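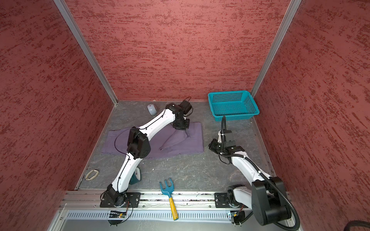 Filed under: Wall Finishes / Tested

The Ostness 8 is a two-part kit for broken-color wall finishes: a tinted glaze base and a darker top glaze, sold with a sea sponge and a short-nap drag pad. The base is rated at 100 square feet per can. I used it on a bedroom wall in February, over eggshell latex, two coats of primer underneath.

Open time is the main figure with any glaze. The label gives 8 minutes. At the cool end of the day I got that. By noon, with the heat on, the edge was setting before I could work back into it, and lap marks showed at every joint. The Clanthorpe retarder fixed this at the dose printed on its bottle. It should be in the box.

Pigment load in the top glaze is high. Straight from the can it blots. Thin it, offload the sponge on cardboard, and keep the strokes horizontal if you want streaks instead of clouds. The reds need more care than the grays, as the contrast between coats is greater.

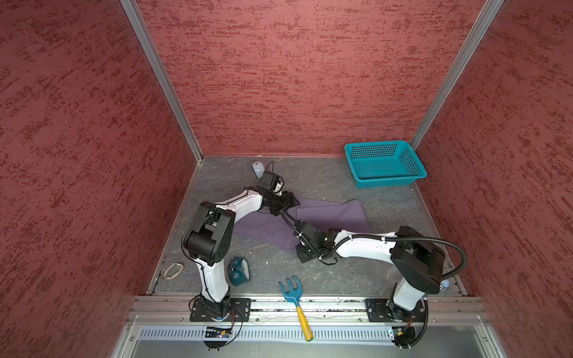 Booker Castellanos wrote in to say that he had no trouble with open time on the same kit, but that he primed with Pennington sealer and rolled the base on in strips 2 feet wide. He also found the drag pad shed lint until it was washed. Mine did the same.

Cleanup is soap and water. Cured film took a damp cloth after two weeks with no color transfer. A scrub pad burnished it, so plan on a clear coat in hallways.

At $141 the kit costs more than the Dulness set, which has a better sponge and a weaker glaze. I would buy the Ostness for the glaze and replace the pad.

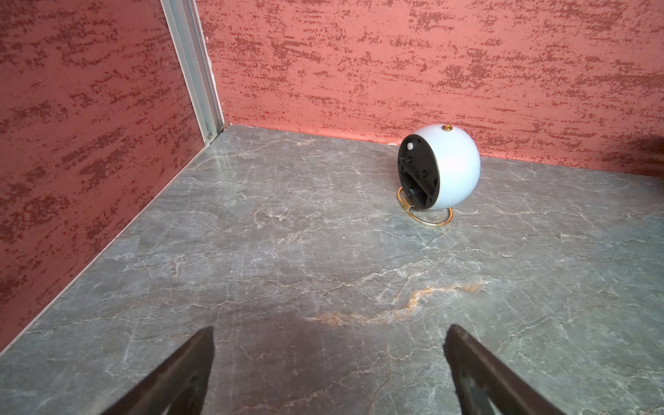

Review by Nighat Tanoli
Updated February

Touch-up note: keep the leftover top glaze in a full jar. A half-empty can skinned over in my garage, and the strained remainder dried a shade darker than the wall.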